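Comunidad Robles › Hogar y reformas › Ventanas y aislamiento

¿Merece la pena la lámina térmica para ventanas o es un sacacuartos?

Publicado el 6 de agosto de 2026 por vecina_del_tercero

Hola a todos. Tengo un dormitorio orientado al oeste y desde junio no hay quien duerma. La ventana es de madera, dos hojas, con el vidrio sencillo de toda la vida. El comercial de Zotar me ofrece poner su lámina "térmica" por 300 euros con instalación incluida y me jura que notaré 4 grados menos. Le pedí algún ensayo y me mandó un folleto con un sol sonriente. Cambiar la ventana entera me sale por 3.000 euros y no los tengo ahora mismo.
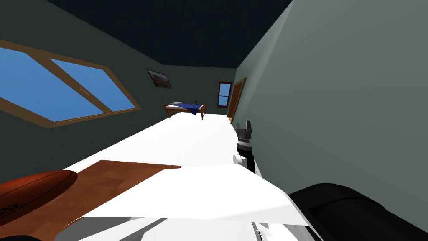

Ventana de madera de dos paños en un dormitorio.

Mi duda es doble: si la lámina sirve de algo y si en invierno me va a quitar el sol de la tarde, que es lo único que calienta ese cuarto. El comercial dice que no, que "deja pasar el calor bueno". No sé qué es el calor bueno. Gracias.

Respuestas (3)

Pak-hei Lam

Desconfía de cualquiera que te prometa grados sin haber pisado la habitación. La bajada depende de la superficie de vidrio, de las horas de sol, de si ventilas de noche y de lo que haya encima del techo. Si vives en un último piso, puedes forrar la ventana de oro y seguirás asándote.

Dicho esto, una lámina de control solar decente sí reduce la radiación que entra. Lo de que distingue entre calor bueno y malo es palabrería: la que refleja en agosto refleja también en enero, así que perderás parte de ese sol de la tarde. Pide la ficha técnica y busca dos datos, el factor solar y la transmisión luminosa. Si no te la dan, ya tienes tu respuesta sobre la empresa.

Antes de gastar nada haría una prueba muy tonta. Compra una persiana alicantina o un toldo barato, cuélgalo por FUERA y déjalo bajado desde mediodía durante una semana. Lo importante es que esté fuera, porque cuando el sol ya ha atravesado el vidrio una cortina hace bastante poco. Apunta la temperatura a la misma hora cada noche, con y sin. Si la diferencia es mínima, tu problema no es la ventana.

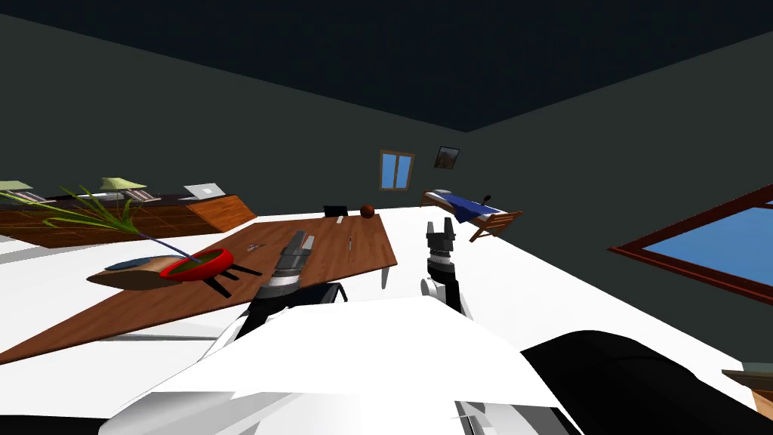
Las láminas que se pone uno mismo tampoco me convencen, aunque confieso que he probado dos. La de Kikby se me llenó de burbujas y la de Fluvden la aguanté hasta septiembre, cuando empezó a levantarse por una esquina. El vídeo del fabricante lo pinta como cosa de un rato y luego acabas recortando con lo primero que pillas, unas tijeritas y un cuchillo fino como los que están sobre esa mesa de madera. No lo hagas así: el corte sale a mordiscos y por ahí se despega. Hace falta un cúter con la hoja nueva y una regla metálica. Y mira la garantía del vidrio, que algunos fabricantes la anulan si pegas algo encima.

toni_bricolaje

Yo la puse y genial, va muy bien, muy recomendable. No me acuerdo de la marca.

marga_rehabilita

De acuerdo con Pak-hei casi en todo, pero le falta mirar las juntas. En carpinterías de madera viejas entra muchísimo aire por el marco, y contra eso la lámina no hace absolutamente nada. Yo iría por este orden, de barato a caro:

1. Pasa una vela o una varilla de incienso por todo el perímetro un día de viento, con las cortinas retiradas. Donde se mueva el humo, hay fuga.

2. Revisa también el rincón donde se juntan las dos paredes, sobre todo si una da a la calle. Pon la mano a media tarde: si una pared quema y la otra no, el calor te está entrando por el muro, y de eso el comercial no te va a hablar.

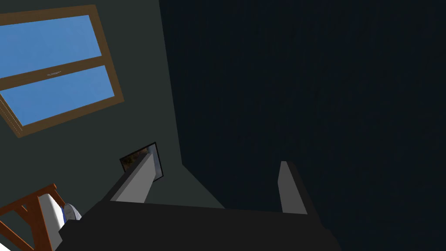
3. Cambia los burletes. Los adhesivos de espuma duran poco; mejor los de goma, aunque cuesten algo más. Limpia bien la madera antes de pegarlos.

4. Si después de todo eso sigues igual, pide presupuesto para cambiar solo el vidrio. En algunos marcos de madera sanos cabe un doble acristalamiento fino, y no siempre sale tan caro como la ventana completa. Que vaya alguien a medir el galce, por teléfono no te lo pueden decir.

Lo de Zotar lo dejaría en espera. Y no firmes nada "con descuento solo hoy", que a mi madre se lo hicieron.

Comentario de vecina_del_tercero

Gracias a los tres. He pedido la ficha técnica y me han vuelto a mandar el folleto del sol. Empiezo por el toldo.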